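About Camico

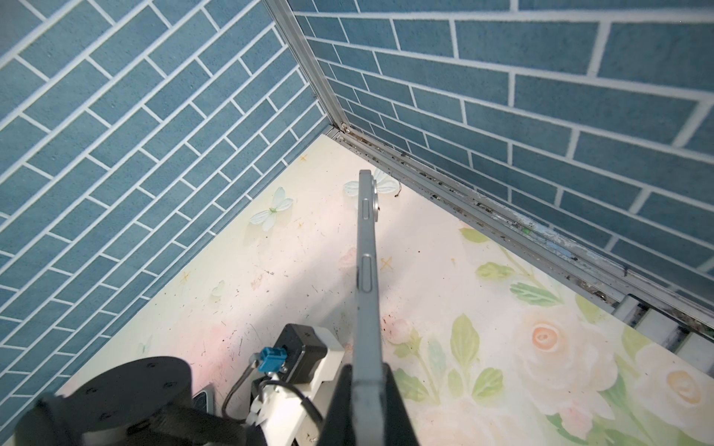 A gray phone, edge up, with the side buttons facing out.

Camico buys, checks and resells used smartphones. The company was started by Vaida Toom, who had spent years behind a repair counter at Tenard and wanted to sell phones with their wear written down properly. We are still a small shop, with two workbenches and a stockroom.

Every phone gets the same going-over. We look at the frame, the side buttons, the glass and the ring around the camera lens, then move on to the battery, speakers and charging port. Marks on the frame go on the listing even when they are small. Phones that fail are sold for parts to Isaksson.

Last year we checked 3,043 phones. Most came from offices replacing their staff phones, and the rest from people who walked in with one. All of them are erased before they go on the shelf.

Grades run from 1 to 3, with 1 the cleanest. You have 30 days to return a phone for any reason. Cases and chargers are sold separately.

The counter is open every day except Wednesday, when we take in office deliveries. Please have your phone unlocked and signed out of its accounts when you bring it in.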